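Calibrating hand torque tools in a small shop
Speaker notes, Gremance users' afternoon

Slide 1. Opening
Thank the hosts. Say who the talk is for: people who own a few torque wrenches and send them out for calibration, and wonder if they should do some of the checking in house. Doors close at 3, so hold questions to the end.

Slide 2. What we had
Two years ago we had 13 click wrenches and no list. Some had a sticker from the Pollis lab, some had a sticker we couldn't read. Two had been dropped and put back in the drawer. We were building pump skids for Gakon at the time and their inspector asked for certificates. We could produce 8.

Slide 3. Checking and calibrating
Keep these apart, people mix them up. A check tells you what the wrench does today. A calibration is done against a traceable standard, gives you written results and may include an adjustment. We do checks. Pollis does calibrations. I have no plan to change that.

Slide 4. The bench tester
We bought a used Győri bench tester with one transducer. It covers the middle of our range and that is all. The small drivers still go out. Mention that the transducer itself has to be calibrated every year and that this cost was not in my first budget.

Mount it to something heavy. Ours was on a folding table for the first month and the readings wandered. It is now bolted to the end of the steel bench by the compressor room door.

Slide 5. How we run a check
Set the wrench to the test value, always coming up from below. Exercise it 3 times at full scale before taking readings. Pull at the middle of the grip, slowly, square to the drive. Take 6 readings and write down all of them, including the bad one. If the operator jerks it, note that and repeat.

Two people will get different numbers from the same wrench. Have one person do a whole batch.
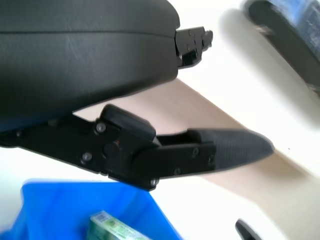
Slide 6. What we found
The wrenches that read low had mostly been stored wound up. Click types should go back to the lowest mark on the scale at the end of the shift, and not below it. We put a note inside the drawer lid. It helped for a few weeks, then I had to start walking round again.

The dropped ones were both out of tolerance. One came back from Pollis adjusted, the other was scrapped.

Slide 7. Records
A spreadsheet is enough. Serial number, range, date of last certificate, date of last check, readings, initials. Engrave your own number on the body, well away from the scale. Paper tags come off in the solvent tank.

Slide 8. Costs
Show the table. Don't read it out. Point to the freight line, which surprised us more than the lab fee did.

Slide 9. Questions
If asked about electronic wrenches: we have one, it is on loan, and I can't say much about it yet. If asked about cycle counts: we go by months, and pull a wrench early if it has been dropped or overloaded.

Handouts are by the door. The blank check sheet is on the back page.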